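Why Are Jeans Blue?

Have a look round your classroom, or the bus, or the park on a Saturday. Somebody is wearing jeans, and they are very probably blue! So where does that blue come from, and why does it fade in such interesting ways? Let's find out.

A colour from a green plant

For thousands of years, people made blue dye from plants. The best known is called indigo. It grows in warm countries and its leaves are plain green, so you would never guess what is hiding inside them. In cooler places, such as Britain, people used a plant called woad instead. It has bright yellow flowers and gives the same kind of blue.

To get the colour out, the leaves were soaked in big tubs of water for hours and hours. (It smelled terrible. Dyers were sometimes asked to work well away from everybody else's houses!) Then the liquid was stirred and beaten to get lots of air into it, and tiny specks of blue sank to the bottom.

Most jeans today are dyed with indigo made in a factory, but it is the same blue stuff as the one in the leaves.

The magic trick in the dye pot

This is my favourite part. When yarn comes out of an indigo pot, it isn't blue. It's a yellowy green! Then the air touches it, and in front of your eyes it turns green, then greeny blue, then properly blue. The oxygen in the air is doing that. Dyers dip the yarn again and again, and every dip makes the blue deeper.

Agnes Aitken, who runs the dyeing days at Wulorach, says children always gasp at this bit, and so do their grandparents.

Two colours of thread

Find an old pair of jeans and turn up the bottom of one leg. The inside is much paler than the outside, isn't it? Denim is woven from two sets of threads. The ones running up and down are dyed blue. The ones running across are usually left white. The weaver's pattern puts most of the blue on the outside and most of the white on the inside, and it makes slanting lines too. Look very closely and you'll spot them. That slanting weave is called twill, and it's good and strong.

Why do they fade?

Most dyes soak right into the thread. Indigo mostly sits around the outside and leaves the middle white, a bit like the skin on a radish. Each time you kneel, climb or slide down something, a little blue rubs away and the white starts to peep out. Washing takes some off as well. Knees and pocket edges go first.

Some jeans are sold already pale. Factories can wash them with lumps of a light, bubbly rock called pumice, which comes from volcanoes. Yes, volcano rock in the washing machine!

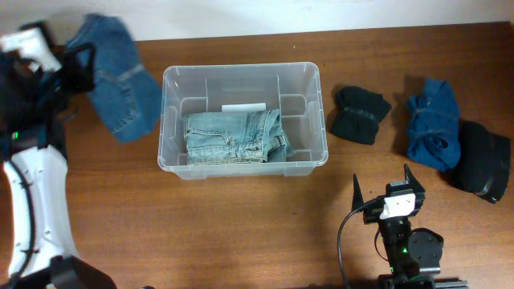

Try it yourself: be a fade detective

You will need: an old pair of jeans, a magnifying glass, paper and a blue pencil.

1. Lay the jeans flat on a table in good light.
2. Look for the palest patch and the darkest patch. Try under the belt loops and inside the turned-up hem.
3. Draw the jeans and shade them in to match.
4. Can you work out what the wearer likes doing?

Words to remember

Indigo: a blue dye, and also the plant it comes from.
Twill: a weave with slanting lines.
Yarn: long thread used for weaving or knitting.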